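The Case for the Spare Room

My grandmother kept a room that was hardly ever slept in, and for years I thought it was the silliest thing about her house. Lately I've come around - all the way around, I'm afraid. 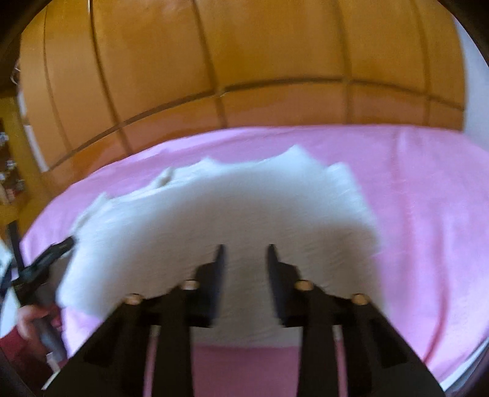 By the editor of The Estus Porch
Filed under: Home and Family | January

We rent out every corner now, or we fill it with a desk. I understand why. But a bed that stands ready for a guest says something kind before anyone has even called to ask. 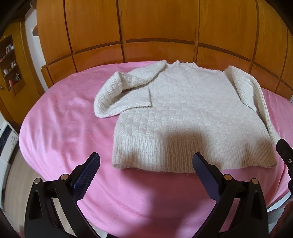

When I lived on Amundsen Street, a cousin turned up with 30 minutes' warning and stayed for two weeks. We talked more over late toast in those weeks than we had in the 48 months before, and I don't believe a hotel would have given us that. 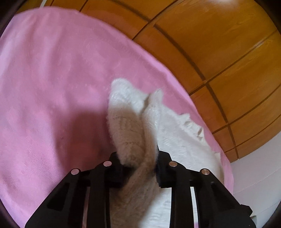 What It Costs

Space, mostly, and heat in the winter. You may go up to 100 nights without a visitor and wonder if you've been foolish. 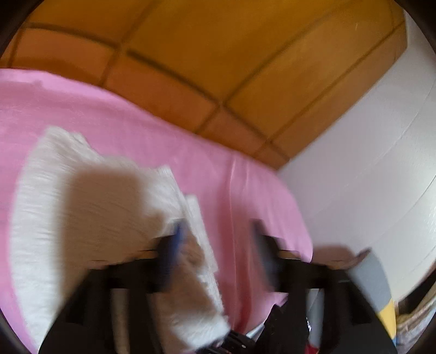 I still say keep it if you possibly can. And if you can't, keep a couch and some decent blankets, and tell people about them - out loud, more than once, because most of us are too shy to ask.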